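Week 6: Woven cloth for seating

Welcome back! Today is all about weave structure – my favourite part of the course. Every woven cloth starts with two sets of threads, the warp (held tight on the loom) and the weft (passed across it). Change how they cross and you change everything about how the cloth wears.
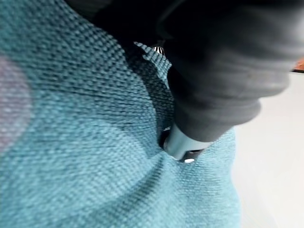 Fig. 1. Teal fabric with a basket-weave texture. Note the darker flecks.

Plain weave goes over one, under one. Basket weave does the same with threads in groups, so it drapes more easily but can snag. Twill steps sideways by a thread on each row, and that lovely slant appears.

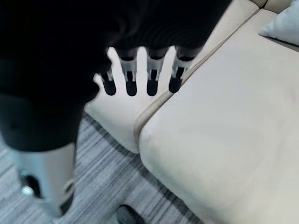 Colour matters as much as structure when you choose a cover. Pale shades show spills and dye rub from jeans very quickly, so for a cream sofa like this one I'd look hard at the cleaning code before falling for the weave! Bring one swatch from home for October's dye session.

Rub tests come next. Read chapter 7 and try the thumbnail test on both faces of your swatch.
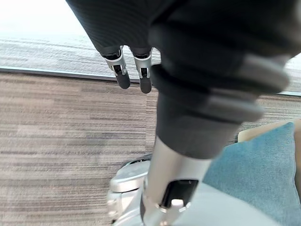 Faith Kariuki wrote after last week's class that her twill sample pilled far less once she had turned it face side up, and asked whether the back always wears worse. Often, yes – we'll compare both sides on Braltar cloth next time.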